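About the Lokari Workshop

We are a shared workshop in the back half of a former carpet warehouse on Ogilvie Lane, and for longer than we care to admit we have been building a pair of robot arms to fold the washing. 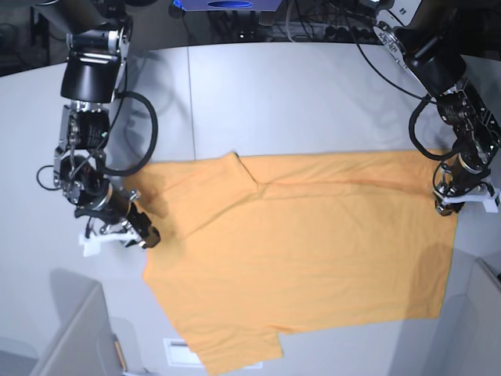 Who we are

Lokari began with a lathe that was too big for anyone's garage. Several of us chipped in to house it, and the lathe has been used for very little ever since. What filled the space was benches, then shelves, then people who had seen the shelves. We now have 58 members. A few are engineers by trade. The rest do ordinary jobs and come here in the evening to be annoyed by something different.

We're a members' club and we don't sell anything. The firm in Reltness with a similar name does conveyor parts and is tired of getting our post.

The folding project

It started in December, when somebody complained that a machine will wash your clothes and another will dry them, and then you're on your own. By the end of the evening there was a drawing. By the end of the month there was a parts order, and a frank discussion about who had approved it.

The build is called Ellberg, after the street where most of the drawing was done. It has 2 arms, because we tried the job with one hand each and it was miserable. The finger pieces on the grippers are printed, so we can change the shape overnight and be wrong again by morning. The motors and brackets were bought in. The cabling is our own work and we are open to suggestions.

T-shirts are the test garment. They're cheap, everybody has too many, and orange ones show up nicely against a grey table. We have a box of 20 in assorted sizes. Picking up cloth by a corner sounds like a small thing until you try to explain to a motor what a corner is. Sleeves are worse. We don't discuss fitted sheets.

As of February 2024 our rule is that a fold counts if a member's mother would put it in a drawer. The mothers vary, and we are working on a standard.

How the place runs

Doors open at six on weekday evenings and at ten on Saturdays. Members pay monthly and get a key after their second induction. The first induction covers the machines and the second covers the kettle, the bins and the alarm, which are where the real damage gets done.

If you want to work on Ellberg, turn up and say so. You'll probably be given a crimping tool. Programming is oversubscribed, crimping never is.

Please keep your sleeves and hair clear of the arms when the power is on, and find the stop button before you find anything else.

Visiting

Come in by the side door on Ogilvie Lane. The front one has been painted shut since the carpet people left. Parking is free after half past five, and the bus stops opposite the chip shop.

Comments

benchmouse
Does it do socks?

Lokari
Not yet. Pairing them is a separate project and a separate argument.

tall_paul_ish
Came to the open evening and had a go at crimping. My connector came apart in my hand but everyone was very nice about it. Is the Saturday session still on over half term?

Lokari
Yes, ten o'clock as usual. Bring a jumper, the heater only does one end of the room.

greyhen
I had an hour in that queue for the laser cutter, can we please have the booking sheet back on the wall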